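The folding cell after its finger change

2 min read

Keltance sells its two-arm folding cell as something you set up once and leave alone. I have looked after ours since June and would put it differently. Amerley Eshun and I went through it again after a finger change, with a red jersey as the test piece.

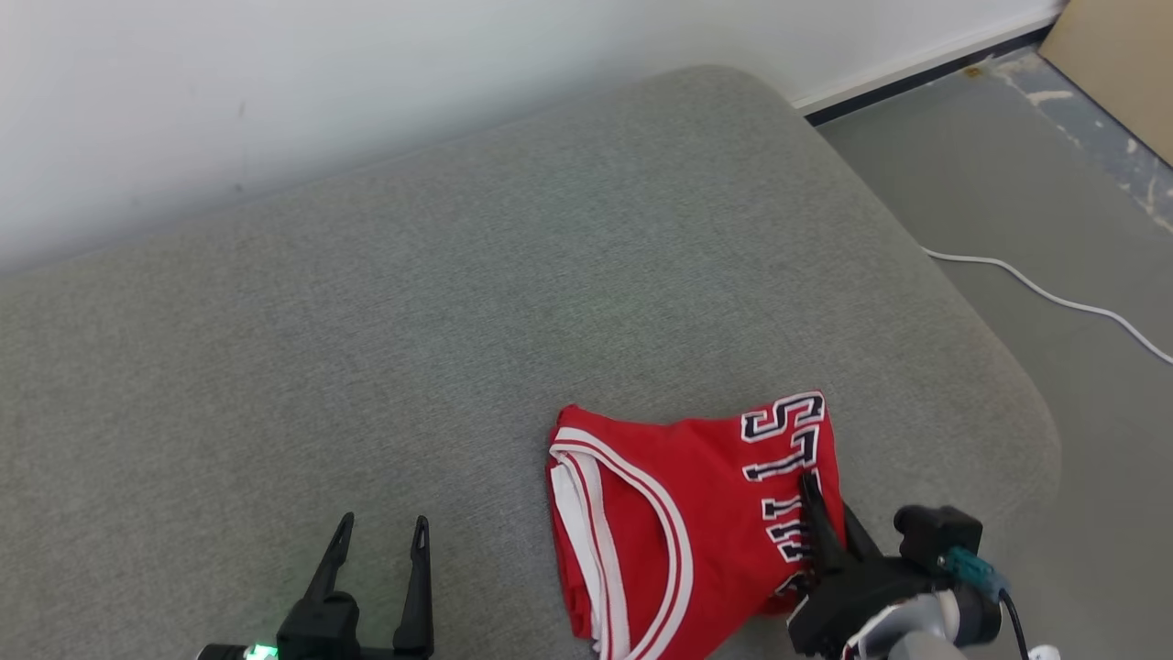 The manual allows 21 minutes for a finger change and the checks that follow. Rochelle Dunstan has never managed it in that, and neither have I. Most of the time goes on cables, which the manual covers in one sentence – leave slack at the wrist. How much slack, it doesn't say.

1. Right arm, fingers on the print
Block lettering is where we check finger pressure. The default setting may suit a plain T-shirt. I don't trust it on printed numbers and names, so we start two steps lower and work up. The left arm stays clear of the garment for this one.

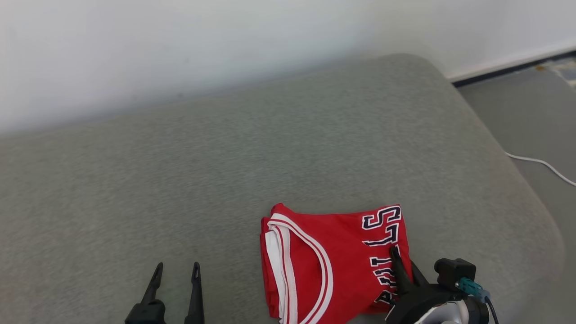 2. Finger spacing at the trim
Open gripper, right finger against the striped edge, left finger over bare gray fabric. Check that both tips sit at the same height before blaming the software. Amerley wants the slots near the tips brushed out at every check. I doubt it matters, but she keeps the log.

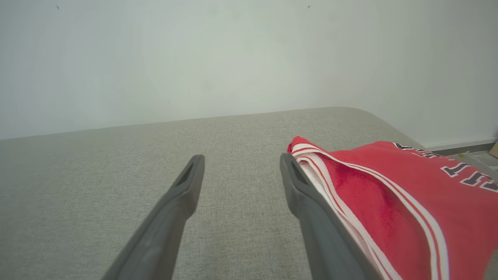

3. What we still don't believe
The self-calibration routine reports a pass every time we run it, including once with a finger screw I had left loose on purpose. Until Keltance explains that, we go on checking by hand.

Recent
Reketti feeder: second belt, same noise
Sérgio Patrício on spare parts that never arrive
Do we need the Eltetti service plan?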